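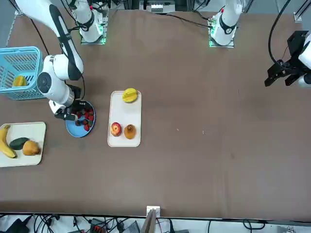 ## 4. Setting Up a Shared Lunch Account

This section is for the person who manages meal orders at a Prostby site. It covers creating the account, adding diners, and setting the daily cutoff. If your site was moved over from the old Plullgate ordering sheets, read 4.4 first, then come back.

You will need:

- The site code printed on your welcome letter
- An email address that at least two people can open
- The delivery address, including the floor or dock number
- A list of diners with their dietary notes

### 4.1 Create the account

1. Go to the Prostby sign-in page and select **New site**.
2. Enter the site code. Letters can be upper or lower case. Leave out the hyphen.
3. Enter the shared email address. A confirmation link is sent to it and stays good for 38 hours.
4. Open the link and choose a password of at least 11 characters.
5. Fill in the delivery address. Put gate codes and parking instructions in the **Driver notes** box, not in the address lines. The address lines are printed on the outside of the crate.
6. Select **Save and continue**.

**Note:** The site name can be changed later. The site code cannot. If the code on your letter is wrong, stop at step 2 and write to the Qudah office for a new one.

### 4.2 Add diners

1. Open **Diners** and select **Add**.
2. Type the name as it should appear on the meal label. Long names are cut at the end of the line, so use a short form if the person prefers one.
3. Choose a default meal. Diners who do not place an order by the cutoff receive this meal.
4. Under **Dietary notes**, check every box that applies.
5. Select **Save**, then repeat for the next diner.

An account holds up to 127 diners. Larger sites need a second account with its own site code. The two accounts can share one delivery, but they are billed separately.

**Caution:** Dietary notes and allergy alerts are separate settings. A note such as "no nuts" changes which meals are offered. It does not place an allergy sticker on the box. For the sticker, open the diner's record and turn on **Allergy alert** – the record then shows a red bar across the top. Check for the bar before the first delivery.

To remove a diner, open the record and select **Archive**. Past orders stay on file. An archived diner can be restored at any time and keeps the same default meal, unless that meal has left the menu.

### 4.3 Set the cutoff and delivery window

1. Open **Site settings** and select **Schedule**.
2. Check each day the site is open.
3. Choose a cutoff time. The latest cutoff is 2 p.m. on the day before delivery.
4. Choose a delivery window. Windows in gray are full in your area.
5. Enter the name and phone number of the person who receives the crate.
6. Select **Apply to all days**, or set each day on its own.

Schedule changes take effect after the next cutoff. A change made at noon does not affect meals already being packed.

**Note:** Fruit cups, salads, and dairy travel in the cold sleeve inside the crate. Move them to a refrigerator on arrival. Return empty sleeves with the next driver, folded flat. Sites in the Brunevley delivery area leave sleeves at the front desk instead.

### 4.4 Sites moved from Plullgate sheets

Diner names and default meals were copied over. Dietary notes were not, as the old sheets kept them in a free text column.

1. Open **Diners** and sort by **Notes missing**.
2. Compare each record with your last printed sheet.
3. Re-enter the notes and any allergy alerts.
4. Select **Mark as checked**. Ordering stays locked for that diner until this is done.

Keep the printed sheet until the end of October. Questions about moved accounts go to Hanan Fakhoury. Billing questions go to Majdi Bataineh at the Qudah office.

Next: Section 5, Placing and Changing Orders.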